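Remembering stuff at home – kitchen, garage, front door

Notes from my talk at the Pinto evening, typed up fast. Kamala Salian asked for these, then four other people did. I worked in a memory lab for years, mostly sleep and recall, and I still walk into the garage and stand there. So. Tips.

The doorway thing

You go into a room and forget why. Common. Your brain seems to treat a doorway as the end of one bit and the start of the next, and the errand gets filed with the old bit. Not everyone finds it in experiments by the way, the effect is smaller than people make out. Still happens to me daily.

Say the errand out loud as you go through. "Scissors." Feels silly. Works better than thinking it. Or carry something that belongs to the job – the envelope, the empty jar, the screw you need more of. If you forget anyway, go back to where you started and look around. Don't stand there straining.

Measuring and counting

Working memory holds only a few items and it drops them the second somebody talks to you. So don't hold numbers in your head in the kitchen.

Put all the spoons' worth in front of you first. Baking powder for a triple batch: three little heaps on a plate, then tip them in. For flour, write 200 on a scrap before you start weighing, not halfway. Cups the same, move a dry bean from one side of the board to the other for every cup. Harish Kurian uses pennies. Whatever.

Workshop: measure, write it on the offcut, then walk to the saw. I cut a shelf at 900 that should of been something else entirely because the phone rang. Pencil on the wood. Pencil on a string, tied to the bench, or it walks.

Interrupted jobs

Before you answer the door leave a mark in the job. Spoon laid across the bowl = salt is NOT in yet. Cap off the glue = not finished. Pick one signal per job and keep to it, whole household.

Wheel nuts, bed bolts, anything with a round of tightening – chalk mark on each one as it's done. If you can't remember whether you did it, assume you didn't and check.

Stove and iron

Habits run without you noticing, that's the point of them, so you have no clear memory of having turned the burner off this morning. You have a blurry one made of every other morning. Fix: make it slightly odd. Touch the knob and say the color of your shirt. Now there's something to remember later on the bus.

Timer goes in your pocket, not on the counter. Anything over 40 minutes, timer plus a note on the kitchen door. I have a Druster clip timer, loud, ugly, fine.

Where things live

Place memory is strong, use it. One spot per object and never "somewhere safe". Safe places are new places and new places get lost. If you must move a thing, leave a note in the OLD spot. That's where you will look.

Raíssa Caldeira labels shelves instead of boxes. The boxes wander, the shelf doesnt. I switched in November and haven't gone back.

Reorganize one cupboard at a time. Do the whole kitchen in a day and you'll be reaching for the old drawer for weeks. Everyone does, the hand learned it.

Shopping without the list

Walk the house in your head. Front door, hall, sink, fridge. Stick one item in each place, make it big and stupid. Milk pouring down the stairs. Eggs in the mailbox. Very old trick, good for 11 items or so and then I give up and want paper.

Learning a new fix

Dough, knots, sharpening, soldering, all the same. Short goes on different days beat one long one. Try it before you look at the instructions again, get it a bit wrong, then check. And sleep. Practice in the evening and go to bed, don't start a video at midnight.

Pills are a different matter, use a day box from the pharmacy and ask them, not me.

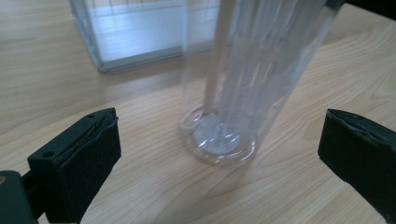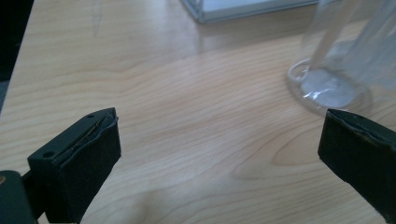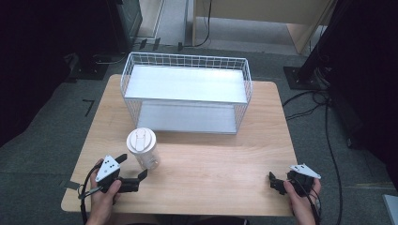
Page last changed: 25 October 2018

Questions people sent in

Junaid Ghumman – does background music hurt? Songs with words, probably a bit, if you're reading a recipe. For washing up who cares.

Sivaprasad Bangera – brain games? You mostly get better at the game. Learn to make bread.

More on names and faces when I get to it.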